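Putside Worktop Tasks – data card

Version 3, dated 20/08/2026
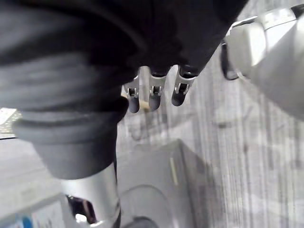
What does one record in the set correspond to?
One record is a single household task at a worktop, from the first item being picked up to the last one being put down. Tasks that were stopped part-way are kept and carry the value "partial" in the status column.

Contents

The set holds 3,098 records covering 346 task scripts. A script is a short written instruction such as "put the cutlery away" or "fold the tea towel and place it on the pile". Scripts were written by Sowmya Bangera and checked for wording by Zodwa Coetzee. Spelling is British throughout.

Task groups

tidying – returning items to a tray, drawer or shelf
packing – filling a box or bag to a written list
folding – tea towels, napkins and pillowcases
laying – setting places for a meal

Tidying is the largest group. Laying was added in October and has fewer scripts than the others.

Files

tasks.csv – one row per record
scripts.txt – one script per line, numbered
items.csv – household items named in the scripts
images/ – stills, named by record number

Columns in tasks.csv

record, script, group, status, note

The note column is free text and is often blank. Commas inside a note are quoted.

Known problems

Item names are not fully consistent. "Dishcloth" and "cloth" both occur for the same thing in the Colter scripts. In 218 records the group is missing and should be read from the script number. Stills are not matched to a particular step of the task.

Changes

Version 3 merges the Colter and Nasution scripts into a single list and removes duplicates. Script numbers from version 2 are no longer valid – use the old_number column in items.csv only for item names, not for scripts.

Corrections go to Zodwa Coetzee, with the record number in the subject line.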